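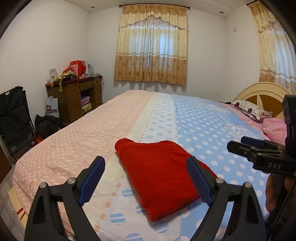

April, 9:40 pm
Posted by Othmane Sqalli to the Derkton household list

Hi all,

Sherif Bouazza wrote:
> Do you fold the fleecy ones in thirds or in half? Mine slump over
> the minute I stack them. Also, where do you put everything while
> you're sorting? I have 4 baskets and no floor left.

In half and then in half again for me, Sherif, until it's a thick little block. Red fleece is the worst for it – there's always one corner that curls up and one edge that droops, and I've stopped fighting it. Put it at the bottom of the pile and let the shirts do the pressing!

As for where, I use the bed. Ours has the sheet with the pink side and the blue polka dot side (my daughter picked it), so towels get folded on there and clothes go over to the desk in the corner. The catch is that the desk then never gets cleared. I've still got a heap of folded stuff on it, greens and stripes mostly, in front of a red box I keep meaning to put away.

Mostafa, did you ever find those shelf dividers at El Sherbiny? I'd take two if they're still going.

Othmane

You are receiving this newsletter because you subscribed to the Derkton household list. To stop receiving it, reply with "unsubscribe" in the subject line.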